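Section 4: Running Your Audience Vote on Finale Night

By now you have your acts entered, your judges signed in and your score sheets looking the way you like them. Now we come to the part your audience has been waiting for all season -- the live vote! Take your time with this section, and if you possibly can, read it through once with a cup of coffee before you touch anything in Rastell.

Before you open the vote

1. From the main menu, choose Show, then Finale. Your acts appear in the order they will perform.

2. Check the spelling of every act's name. Whatever you see in this list is what goes up on the big screen, and a dance troupe that has rehearsed for months does like to see its name spelled right.

3. Set the number of seats. Rastell allows up to 500 voting phones on the standard plan. If your hall holds more than that, switch to Large Hall under Plan.
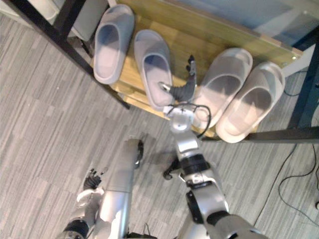

4. Choose how much the audience counts. The slider starts at an even split between the judges and the hall, and plenty of shows leave it there.

Note: The split locks as soon as the first act is marked Performed. You can't change it afterward, even with the producer password.

Opening and closing the vote

5. When the last act has left the stage, press Open Vote. A short code appears on the screen, and your host should read it out twice, nice and slowly.

6. Let the clock run. The standard window is 105 seconds, which feels terribly long from the wings and quite short from the back row. You can add time once, and only once, with the Extend button.
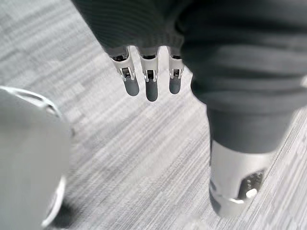

7. Press Close Vote. Any votes still on their way are counted for a few moments more, so please wait for the green bar before going on to the result.

Caution: Do not close the browser tab while the bar is yellow. If you do, reopen it on the same computer and choose Resume -- never New Vote, as that clears the count.

Ties and the winners' row

8. If two acts finish level, Rastell asks you who decides. Pick Judges or Second Vote.
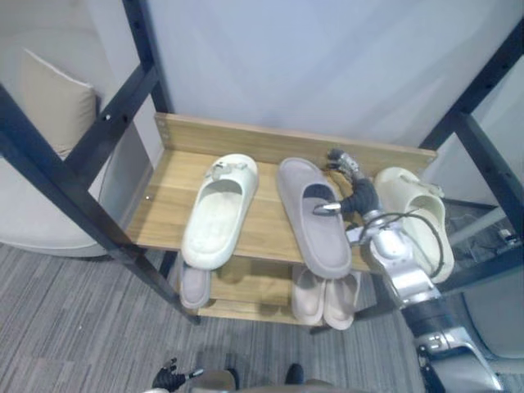
9. Set up your winners' row, the screen that shows your top three acts together. Acts can be lined up shoulder to shoulder at one height, like the three slides on the top board of the rack, or stepped like a podium. We suggest the level row for children's shows, where second and third place can sting a little. To change it, open Layout and choose Row or Podium.

10. Press Preview and look at the row from the back of the hall if you can. Long names shrink to fit, and anything over 13 letters may be hard to read from the balcony.

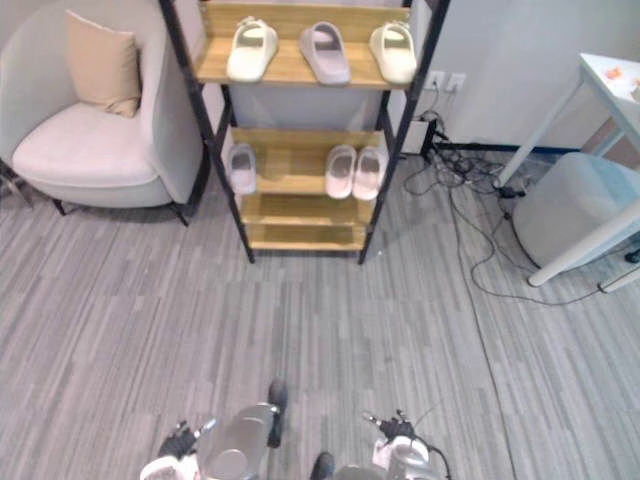 11. Decide what happens to blank places. If an act drops out, its spot on the results board stays open until you press Tidy, and the remaining acts keep their old positions. You'll end up with something like the second shelf of the shoe rack, with one slipper alone at the left, then a gap, then a pair toward the right. Some producers like to leave the space as a nod to the missing act, and that's perfectly fine. Tidy closes it up, and Undo brings it back.

12. Press Reveal when your host gives the nod. The third-place act appears first, then the second, then the winner. Press the space bar between each one, and don't be shy about letting the drum roll go on a bit.

Note: If the screen shows message 546, the display has lost touch with your computer. Your votes are safe. Check the cable, press Reconnect, and carry on from the same step.

Saving the results is covered in Section 5.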